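Gave up on Zondholm at page 103. The cover promises a dying colony ship and a war over its last reactor, and I'm told the war starts somewhere past page 300. Until then it's Captain Jerkora giving speeches to people who already agree with her. The publisher says 920 pages is "epic." I say an editor went on vacation. Maybe book two fixes it, but I doubt I'll check.

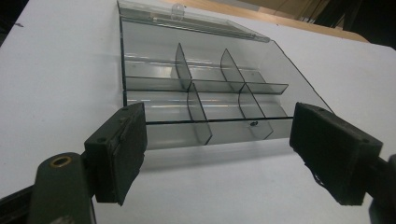

Struan Cowie wrote in to say I quit too early and that the Taheri chapters, 50 pages on, are worth the slog. I've heard that before.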